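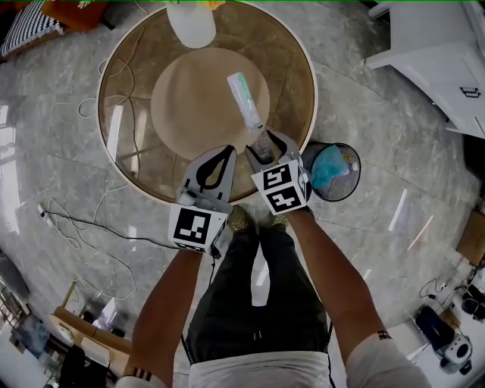

Figure 3. Operator at the glass-topped table with two hand-held grippers, the right one closed on a white tube. Each gripper carries a marker cube.

4.2 Rules for the work surface and the operator

The rules in this section apply to every recording made with hand-held grippers under the Nellgate protocol. They were drafted by Adamczyk and Lambrechts after a first round of recordings in which operators worked without written instructions. That round gave 428 episodes, and 60 of them had to be discarded when the pose of one gripper could not be recovered.

Marker cubes. The operator must not cover a cube with a hand, sleeve or cable during an episode. Cubes are checked for scratches and loose edges before the first episode of a session. A damaged cube is replaced as a unit, and the gripper is calibrated again before use.

Cables. A cable attached to a gripper must have enough slack for the full reach of the task. Floor cables should be kept clear of the operator's feet and should not cross the path between the table and any second work position.

Transparent surfaces. Glass is allowed, but it must be entered in the session record. A glass top lets the floor show through, and cords or table legs under it can be picked up as objects by the segmentation step.

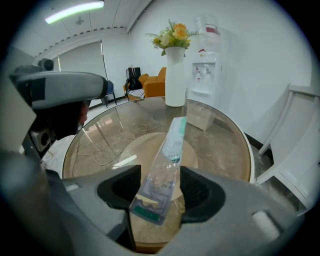

Soft and see-through packaging needs the same entry. We ask operators to grip pouches and bags with the fingers on both sides and to hold them still for a moment before moving. Labels may face any direction. Items that stay on the table through a whole session, such as a vase, are listed once as fixed objects and are not moved between episodes.

Bystanders. Faces are blurred before files leave the recording site. Other people may be in the room but should stay out of reach of the grippers. The Zivero checklist leaves this to the site lead; we made it a fixed rule after reviewing the Raju sessions, where practice differed from one lead to the next.

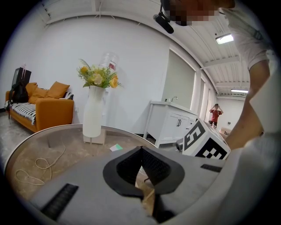
Figure 4. View from a gripper camera, with a marker cube at right, a vase on the glass table, and a second person in the background. The face of the person nearest the table is blurred.

With the rules in place, 2376 episodes were recorded, of which 351 were flagged for manual review. Most flags concerned a cube that left the view of the head camera when the operator leaned over the table. A limit on leaning was considered, but it would rule out many ordinary reaching motions, and we left it as a recommendation. Section 4.3 covers the review procedure.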